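Work & Trades
October
By the Features Desk

The woman who runs the paper counter at Bettencourt, a packaging supplier in Jornemton, has sold kraft paper for 21 years. She started in the warehouse at Waltex, cutting rolls to length, and moved across when that firm gave up its retail side.

"People came in for parcels back then," she says. "A few yards, some string. Now it's half and half. Half of them are covering something."

She asked not to be named, as she doesn't like her name in print, but she was glad to talk about paper. The first thing she asks a customer is the weight. Thin paper is fine for stuffing boxes. For a table she sells the heavier grade, and she tells people to buy wider than they think.

"They measure the top and forget the sides. Then they're back the next morning."

The shop keeps 401 different lines, counting tape. Tape causes the most arguments. She won't sell the cheapest kind for a surface that matters, and she recommends a test strip in a corner before doing a whole room.

Her biggest order this year was for the community hall in Pummont, which papered its floor for a children's printing day. The hall took 2 full rolls and returned nothing.
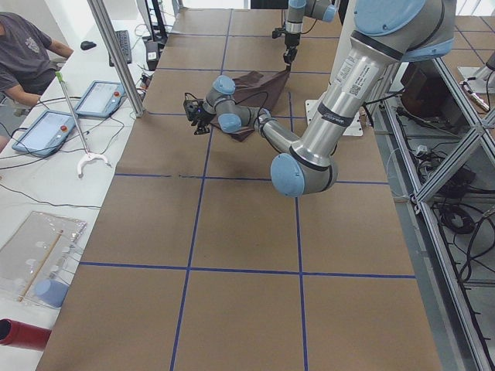 Photo: Bettencourt

Brown is still what most people want for benches and work tables. White shows every pencil mark, she says, and costs more. Blue tape sells well with it.

"You can see the line. If you're marking out squares you want to see the line."

She is less keen on coated paper, which she finds slippery and hard to recycle. She keeps a small stock for the butchers.

Asked whether she uses kraft paper at home, she said she wraps every present in it.

"My sister complains. She gets brown paper every year."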